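Teaching your planner where the furniture is

Your planner believes whatever you tell it. If you tell it the world contains one arm and a great deal of air, it will plan a beautiful, smooth, collision-free path straight through the bench. This page covers building a collision scene for Forkano, the planning front end we run on top of Droserix, so that the arm and its surroundings stay on speaking terms.

You'll need a working Droserix install, a calibrated arm model and a tape measure. If the arm model isn't calibrated, go and do that first. Everything below will still run, only wrongly.

Step 1. Fix your origin

Put the world origin at the centre of the arm's base flange and leave it there. Every lab has someone who'd prefer the corner of the bench. Be polite and carry on. Set the units to millimetres in the scene header, then check them again, as the Mendonça importer defaults to metres and will cheerfully give you a table the size of a small airport.
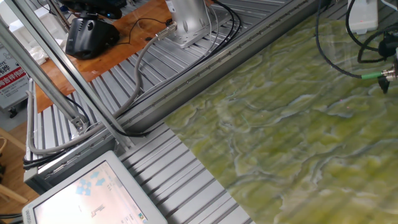
Collision geometry should be as dull as you can make it. Use boxes, cylinders and the occasional capsule, and resist the urge to import full CAD. A ribbed aluminium platform has a lot of grooves in it, and the planner needs to know about none of them: draw one flat box at the height of the highest surface. The raised rail along the green slab gets its own thin box, screws included in the height. The slanting post gets a rotated box, and please don't fake it with an upright one, which either blocks half the workspace or misses the post entirely. Our first full import came to more than 4,000 triangles and turned a quick plan into a tea break.

Step 2. Pad everything

Set the global padding to 2 mm, then raise it by hand for anything you measured while crouching. Padding belongs on the obstacles. If you pad the arm as well, the two add up and Forkano will report that the robot is in collision with its own mounting plate, a philosophical position you can't argue it out of.

Step 3. Cables

Forkano has no cable model. Neither does anything else we could afford. Draw a keep-out volume over the whole area the cable can reach, including where it goes when the base joint swings around. Tag it "soft" so the planner pays a cost for entering and isn't forbidden outright, then start the cost weight low and work up. If the planner refuses to go anywhere near home position, you've worked up too far.

Step 4. Test it

Open the scene in Cavis and run the random pose check with 100 samples:

cavis check scene.fork --samples 100 --show-failures

Our first go gave 92 valid poses. The other eight were all the same mistake, a box with its half-extents entered as full extents. Cavis colours failures red, and clicking one shows the pair of bodies involved. Fix those and run it again with a different seed, as the same seed will only ask the same questions.

Once it comes back clean, run a real path at the lowest speed with your hand on the stop button. Keep it there for the return trip too.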